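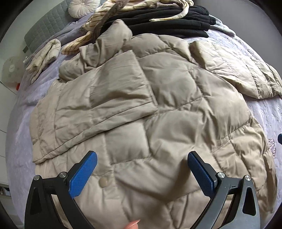

How do you wash a down jacket at home without ruining it?
Front loader, cold, gentle cycle, a small amount of down soap, then a low dryer for far longer than seems reasonable.

Posted 9th February by Baldur Ketilsson

The short version is up top for people who only read the first post. The rest is for people who enjoy suffering. I have put off washing my coat for three winters on the theory that dirt is a kind of insulation. My wife no longer accepts the theory. I've read the old threads and they all contradict each other after the word "gentle," so tell me where I'm wrong before I start.

moth_tax
You're fine up to the dryer. Low heat, yes, but clean the lint trap first and check the drum for pens. I once tumbled a ballpoint with a parka and now own a parka with weather on it.

jorkska_jim
Disagree with the whole thing. Bathtub, lukewarm water, press it down with your hands, drain, rinse until you lose the will to live. Machines are how baffles get torn. I've done mine in the tub every May and it still lofts.

Wynne
Jim, how do you get a waterlogged coat out of a tub? Mine weighed as much as a wet sheepdog and I had to sit down afterward.

jorkska_jim
Roll it up from the hem and squeeze as you go. Then scoop it from underneath with both arms. Don't lift it by the shoulders or all the wet down drops to the bottom and pulls at the stitching.

Baldur Ketilsson
I have a shower stall. I suppose I could get in there with it.

pilling_station
Regular detergent works fine. I'm sorry, but it does. I use half of what I'd use for a load of towels and run 2 extra rinses. The special soap is regular soap with a mountain on the bottle.

moth_tax
It is not fine. Regular stuff strips the oils off the feathers and leaves gunk behind, and then you're back here asking why your coat smells like a pond.

pilling_station
Mine smells like a coat. I'll take my chances.

Wynne
Can I bring up tennis balls? Everyone says tennis balls in the dryer. I used three old ones from the dog and the noise was like somebody falling down the stairs for an entire evening. They did break up the clumps. They also turned a cream lining faintly green, so use clean ones or buy the wool kind.

flalar_road
Laundromat. The one by me on Flalar Road has the huge dryers and a chair. Bring a book. Take the coat out every half hour, shake it, pinch along the seams for lumps, put it back. When you think it's dry, it isn't. Give it another round and then hang it up overnight anyway.

Baldur Ketilsson
How do I tell dry from nearly dry?

flalar_road
Squeeze a section and let go. If it springs back, good. If it sulks, more dryer. The collar and under the arms are always last.

moth_tax
Also zip everything, empty the pockets, and treat the cuffs and neck by hand before it goes in. A soft toothbrush and a dab of the soap. Do that part or you'll have a very fluffy coat with a gray ring around the neck.

nakotham_dave
Counterpoint: dry cleaner.

jorkska_jim
Counterpoint to your counterpoint: read the tag. Mine says don't.

nakotham_dave
Mine says do. So I guess we've established that coats have tags.

Wynne
Baldur, what does yours say?

Baldur Ketilsson
I cut it out years ago. It itched.

moth_tax
Of course you did.

Baldur Ketilsson
Went with the laundromat. Cold, gentle, mountain soap, two rinses, wool balls. I finished a paperback and started on someone else's magazine. Cuffs came up well. There's still one lump near the left pocket that I keep finding with my thumb.

pilling_station
Put it back in for twenty minutes and break it up by hand while it's warm.

jorkska_jim
Or use the tub next time.

Last updated by moderator: thread moved from General to Laundry & Stains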